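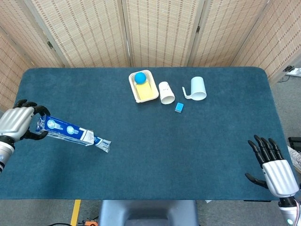
Restier table cover in teal, on a table with rounded corners. Folding screen behind.

Restier Table Cover
Item 3978
Sold by Isivix

The Restier is a carpet-like cover for work tables, craft tables and display tables. It has a short, dense pile and a slightly fuzzy surface. Small things set down on it make less noise than they do on a bare top, and round ones are slower to roll off.

We sell it for sorting, packing, product display and classroom use. It is not meant for cooking or for anything with wet paint. If you need a surface you can wipe down, look at the Ticona mat instead.

Size and fit

The standard cover measures 155 x 100 cm. It can be cut with a utility knife or heavy scissors, and the edge will not fray if the cut is made from the back. For a table with rounded corners, lay the cover face down on the floor, turn the table over onto it, and trace the corners with chalk. Cut just outside the line and trim later.

The cover stays in place by its own weight on most tops. On glass or polished tops, use the tape strips that come in the package -- one along each long side is enough.

Color

Teal only. The shade looks darker or greener depending on the light, and the direction of the pile changes it too. Brush it all one way if you want an even color. If you are matching it to something, ask for a swatch first. 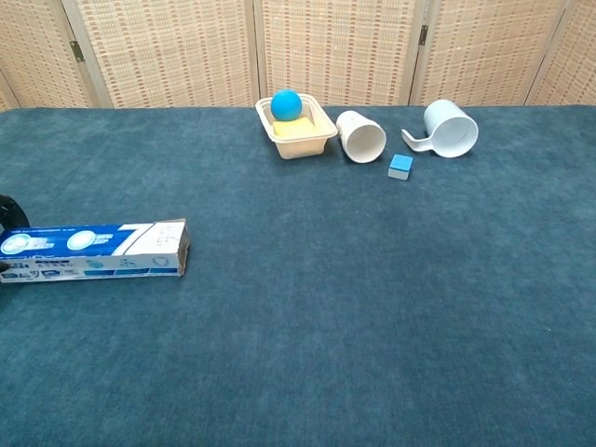 Streaks and pile marks show in the surface. The tray holds a yellow sponge and a blue ball.

Marks in the pile

Any pile fabric picks up streaks when things are moved across it. On the Restier these are lighter and darker areas of the same color, and most of them brush out by hand. A new cover may also have fold lines from shipping. Leave it flat overnight. Do not iron it.

Care

Vacuum with the brush attachment, or use a lint roller for small areas. Blot spills right away with a dry cloth, then a damp one, and let the cover dry flat. No machine washing and no bleach. Sticky spills are the hardest to get out of the pile, so let them dry and lift them with a dull knife before you dampen anything.

Using it with a screen

A pale woven folding screen goes well behind the teal. Stand the screen on the floor behind the table and angle the end panels a little so it holds steady. Leave a small gap between the screen and the table edge, or the cover will catch on the weave when you take it off.

We do not stock screens at this time. The Ernudov screen was dropped from the catalog in July, though we still have replacement hinges for it.

What you get

One Restier cover, rolled
Four tape strips
Printed cutting guide

The tray and other items shown are not included.

Orders and questions

Covers ship rolled in a cardboard tube. Uncut covers can be returned, cut ones cannot. For swatches, or for orders of more than 100 covers, write to Ľubomír Hudec in the Isivix sales office. The office is closed on Sunday.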